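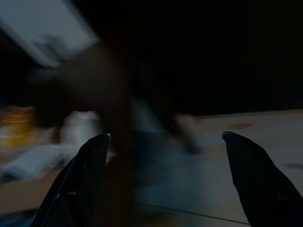
Home Projects Gallery Contact

Redau chore trials, April

Can a machine tidy a room yet? Slowly, and with supervision. Ksawery Chmielewska logged 144 attempts at floor pickup and box clearing. Small litter remains the hard case.

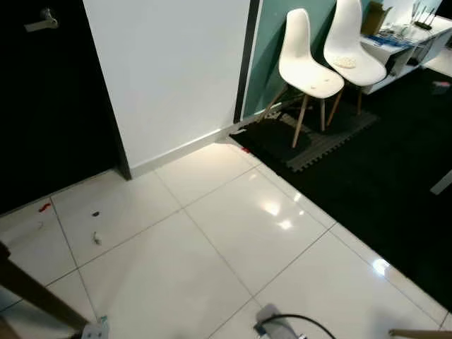 Small debris on white tile, near the door and baseboard.

Boxes bring a different problem: soft packing shifts when pulled, so each grasp has to be planned again. 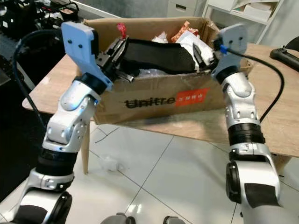 We allow 12 minutes per box. Angelica Espiritu scores the runs.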